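Arranging Artificial Flowers in a Bottle

Clear a space on the table and set out the bottle before handling the flowers. Hold the stem low and spread the leaves gently — do not pull on the flower heads.
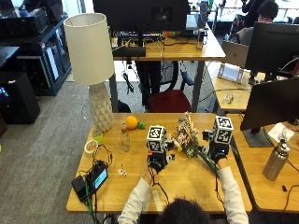
Artificial bouquet with pale pink and white flowers, held over the table.

Lower the stem into the bottle and turn the fullest side toward the room. Keep loose flower heads in a bag for later repair. Dust the arrangement every 2 weeks.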